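Seturel Cevari: two-arm household task simulator, gallery page

Product gallery / Simulation packages / Cevari

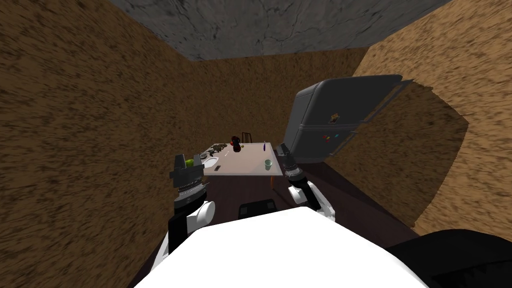 Cevari is a simulation package for two-arm manipulation, supplied by Seturel as a licensed download with a year of updates. It loads a robot model, a room and a set of small objects, and runs pick, carry and place tasks in that room until a limit is reached or the operator stops it. The kitchen set is the one most customers start with and is the subject of this page.

The view is taken from the robot's own head position, looking down over its upper body. Customers training policies from camera input generally want this view and no other. An overhead view and two wrist views can be enabled in the settings file. Each additional view lowers the simulation rate, and the overhead view has the larger effect of the two types.

Robot model
White body, two arms, a parallel gripper on each. The left gripper is holding a small green round object and the right gripper is open near the front right corner of the table. Both arms use the same design, and each can be driven separately or under a single combined command.

Table and objects
The table is light grey, nearly white, with small items scattered over the top, among them a shallow white basin, a slim purple bottle and a light green cup. Object positions are drawn afresh at each reset unless a seed is given. Objects may start close together. The minimum spacing is a setting and is off by default.

Refrigerator
Dark grey, with its door open and magnets on the front. The door is a hinged body with its own friction value. It can be fixed at any angle up to 90 degrees or left free. Tasks that begin with the door free are noticeably harder for the planner, and we suggest fixing it during first trials.

Room surfaces
Brown walls with a speckled, sandy texture, a ceiling with a cracked stone texture, a dark brown wood-tone floor. Textures are assigned separately from geometry and may be swapped at random between runs. The combinations are not meant to look like any real kitchen. Customers who need a plain room can set all surfaces to flat grey with one line in the settings file.

Contents of the kitchen set
Object models: 586
Room layouts: 32
Robot models: 2
Wall, floor and ceiling textures: supplied as a separate archive
Example tasks: supplied as scripts, with comments

Notes on use
Contact between gripper fingers and small round objects is the usual source of trouble. If an object slips or jumps on closing, reduce the time step before altering the friction values. Raising friction first tends to hide the fault and causes objects to stick on release.

Thin objects lying flat on the table are difficult to grasp with the standard fingers. A narrow finger model, named Garcia in the parts folder, is included for this purpose. It has a lower force limit and should not be used for lifting full containers.

Recordings are written as one folder per run, holding camera frames, joint positions and gripper commands on a shared clock. The converter for the older Veralora format is still shipped but will be withdrawn in the March release. Existing Veralora recordings should be converted before then. The converter does not alter the source files.

Licence and support
One licence covers one site. Teaching licences are available on written request and exclude the narrow finger model. Technical questions go to Lourenço Louro, simulation support, through the contact form. Please attach the settings file and the log from the failed run. Reports sent without a log will be returned with a request for one.

Page last revised December 20, 2019

Back to product gallery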